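The Henthorpe

The Henthorpe came up on the ferry strapped to a pallet, and Emília Holub signed for it because I was under a desk at the time with a torch in my teeth.

"It's heavier than the last one," she said.

"They're all heavier than the last one," I said, or tried to, around the torch.

I should explain that the two of us were the entire IT department of Andreadis Freight, Kikby office. Kikby is what you get when a harbour has one good crane and a bakery. We moved timber and frozen fish, and every box of either lived as a row in a database on a server older than some of the deckhands. We called the old girl Nurnosa, after a ship that sank (Emília's idea, she has a dark streak). Nurnosa had 13 drive bays and a fan that sang. You could hear it from the car park. I used to hum along without noticing, which drove the accounts people spare.

So the Henthorpe was her replacement. Very handsome, very grey, and so quiet that when we first powered it up I put my ear to the front to check. Emília plugged in the network cables and labelled each one in her tiny neat printing, and I started the copy and went home to dinner.

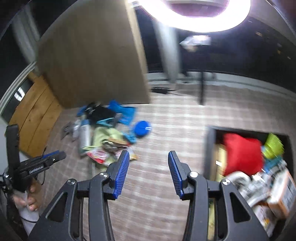
I couldn't sleep, naturally. I kept picturing the progress bar. At some ridiculous hour I got up, put a coat on over my pyjamas and drove back down to the harbour, and there was Emília's bike already leaning against the door!

"Don't laugh," she said, when I came in. She had a thermos and a blanket. "I just thought somebody should be with her."

The copy was sitting on the last 50 gigabytes. We shared the tea and watched it crawl. Emília told me that when she started she'd been so scared of breaking something that she practised the shutdown procedure at home, on her toaster. I told her about the winter I'd dried out a power supply with my wife's hair dryer and never put it in the log. It was probably the longest conversation we'd had in years that wasn't about printers.

Then it finished. Green tick, no errors, every last fish accounted for.

We both looked at Nurnosa, still singing away on her shelf.

"You do it," Emília said.

"You're the one who practised."

So she did it. The fan dropped a note, then another, and then I could hear the halyards tapping on the boats outside, which I'd never once heard from that room. Emília screwed the lid back on her thermos. I asked if she wanted the bike thrown in the back of the car, and she said yes, if I didn't mind going past the bakery.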